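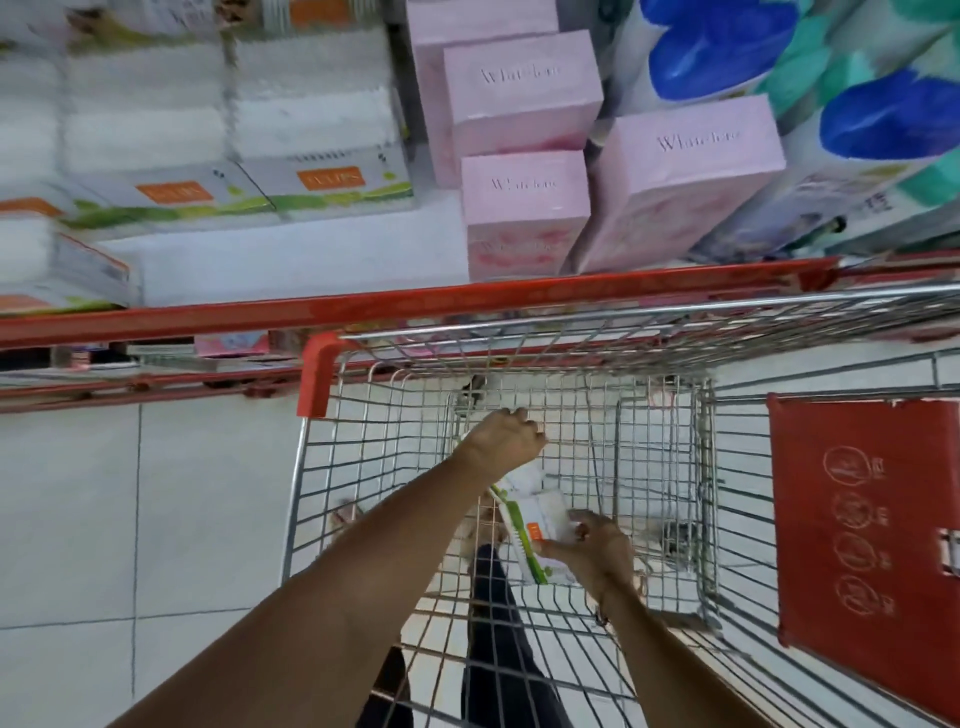 I do my big shop on a Monday evening, after most people have gone home for their tea, and I've come to look forward to it more than I probably should. The trolley is half the pleasure. I like a proper wire one with a red handle and a red flap for the little ones to sit against, even though mine are far too big for it now, and I like to start it off with something light and boxy so the tins have a corner to themselves later on.

My list this week had 10 things on it, written on the back of an envelope, and cotton buds were at the very top because we'd been out of them for ages. They live on the shelf underneath the plug-in mosquito things, the red Good Knight boxes and the purple MAXO ones, so it's a cheerful sort of corner to stand about in.
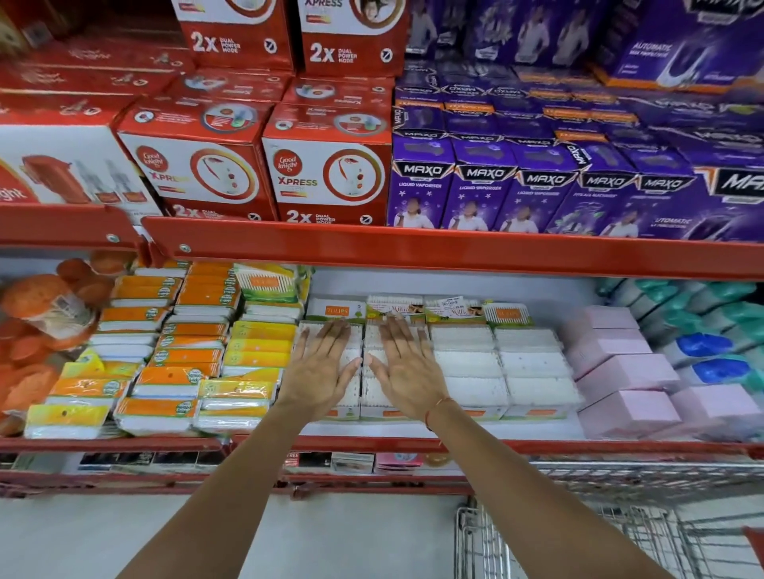

Iñaki Carretero wrote in after my last shopping post to say that I buy far too much of everything, and that a box of 200 buds lasts him the best part of a year. Well, good for him! We get through them at a terrific rate in our house, what with nail varnish, model paint and the fiddly bits of the sewing machine, and I do love a full bathroom cupboard (two boxes at least, please).

I had a rummage in there on Sunday and found three half-used packets of plasters and a comb I'd been missing since November. 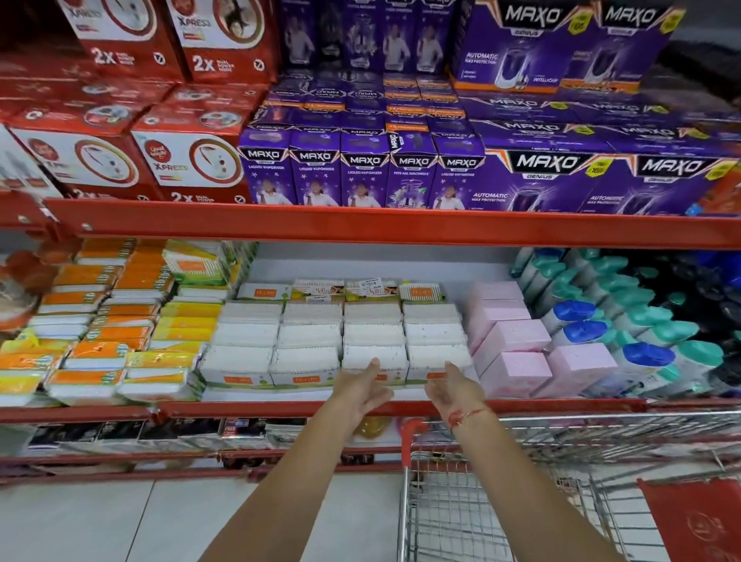 Where do you keep the spare ones? In an old biscuit tin on the top shelf, with the lid pressed down well, next to the soap.

Next week I need to tackle the tea towels.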